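October, early afternoon - sidewalk rover, unit 2

Front camera again. Viorica Ilie drove the curb route before lunch and came back grumbling that the lane tracker kept dropping out, so I pulled the log and went through it with a sandwich in one hand. Frame 794 is where the confidence falls off a cliff. The far end of the street is just gone, all white, and yet the near asphalt is fine, you can practically count the grit! 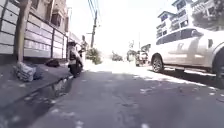
So the exposure is metering on the wrong part of the picture. I found the old weighting mask still loaded from the indoor hallway tests (my fault, I never swapped the config back). Put in the outdoor mask, capped exposure at 11 ms, and turned on the highlight limit in the Zalteo driver. The curb shadow should still read okay with that, but I want to see it on a proper sunny run before I believe it.

While I had the cover off I wiped the lens window and checked the mast. Two of the bracket screws were loose, the same pair as last time, so they got threadlocker and a paint mark. The Kovine connector looks good. The left wheel has a faint squeak that I can't find on the stand - maybe only under load?

Battery's on the charger. Viorica, if you take it out tomorrow, please do the same route at the same hour and save the raw frames, not the compressed ones. Spare lens window is in the Nkuna drawer, under the cable ties.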